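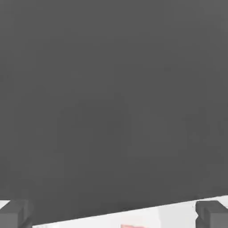 Section 7: Setting up a league season in Songate

Welcome to the fun part! Once your club is registered, Songate can build a whole season of fixtures, tables and referee slots for you, and it's a real pleasure to watch the list fill up. Have your team names, home grounds and kickoff times ready before you start. You'll also pick club colors along the way, and strong contrast works best on a phone in bright sun – a flat charcoal gray against white, like the two tones at the top of this page, is a great choice for a team badge.

1. Open Seasons and choose New League. Type the name as you want it on the public table, such as Stemcombe Youth League.

2. Add your teams. You can paste up to 400 names at once, one per line. Accented letters are fine, so Piątek Juniors will show up just as you typed it.

3. Set the points. The default is 3 for a win and 1 for a draw. Change these now if your league does it differently.

CAUTION: Points settings lock when the first result is entered. To change them later you have to clear every result.

4. Give each team a home ground. Two teams can share one (Trillisley has done this for years), but tick Shared Ground so their home games don't land at the same time.

5. Block out any dates you can't play. Most youth leagues start in September, so check school breaks too.

6. Press Build Fixtures. A full league takes a minute or so. Leave the page open!

NOTE: If you see message 1388, two teams have the same name. Rename one and press Build Fixtures again.

7. Look over the draft, drag any game to a new slot, and press Publish. Coaches get their fixtures by email right away.

Cup games are set up separately – see Section 8. For the printable team sheet, designed by Fahad Dogar, go to Downloads and pick Match Day.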